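Call for participants: two-arm robot open day at Brestau

The Brestau workshop is holding an open day in January and is looking for people to take part in the demonstrations. You do not need a technical background. We want people who have never operated a robot arm as well as people who do it for a living.

The day is organized by Hilkka Lindqvist, who runs the simulation work at Brestau, and Lautaro Tapia, who looks after the hardware. It covers Restis, our setup for trying out tabletop tasks with two arms. Each task is run first in simulation and then on the real bench.

What participants will do

You will work in a group of 3. Each group gets a short introduction, a turn at the simulation station, and a turn at the bench. At the simulation station you guide the arms by keyboard or by hand controller, whichever you prefer. The tasks are small ones: pick up a block, move it, set it down where the card says. Visitors will be watching and may ask you questions while you work. You can answer them or leave that to staff.
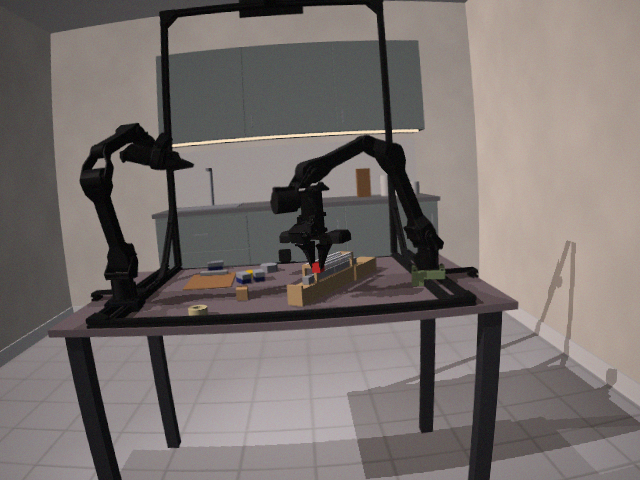 The simulated Restis table, with the right gripper at the red block.

After your turn we will ask you to fill in a two-page form on what was easy, what was slow, and where you lost track of which arm you were moving. Please be blunt. The forms from the last open day led us to change the controller layout, and we have 178 of them on file if you would like to see what other people wrote.

Who can apply

Anyone 16 or older. Participants under 18 need a signed permission form, which we will send with the confirmation. You should be able to sit at a screen for up to 12 minutes at a time. Both stations can be used seated, and the controller can be set up for left or right hand. If you need something else, put it in your application and Lautaro will get back to you.

People who have worked on Restis or who are employed by Brestau cannot apply as participants but are welcome as visitors.

Time and place

Brestau workshop, Zakby, ground floor. Participants arrive at 9:30 a.m. The doors open to visitors at 10:30 a.m. and the last group finishes at 3 p.m. You will be given one slot and can stay for the rest of the day. Lunch is provided in the Brynjólfsdóttir room. There is no fee and no payment, but we cover local bus and train fares if you keep the ticket.

How to apply

Send your name, age group, preferred slot (morning or afternoon) and two or three lines on any experience with robots or game controllers to Hilkka Lindqvist at the workshop office. "None" is a fine answer. Places are given in the order applications come in, with some held back for first-timers.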